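Search this gallery Go

Sutside Workroom: Surfaces and Small Items

Posted Wednesday by the Doltik desk

The sorting table has a pale top, 90 cm wide, and will hold small items in bright colors. Glare was checked with the ceiling lights on.

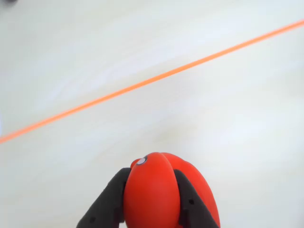 Red item with two rounded lobes, over the pale surface. Reflections are strongest at right and upper middle. The thin orange line runs on a diagonal.

Finish notes: wipe down with a damp cloth, no abrasive pads. Recheck glare after the Brivberg lamps go in. Table height is still to be confirmed.

Last updated: August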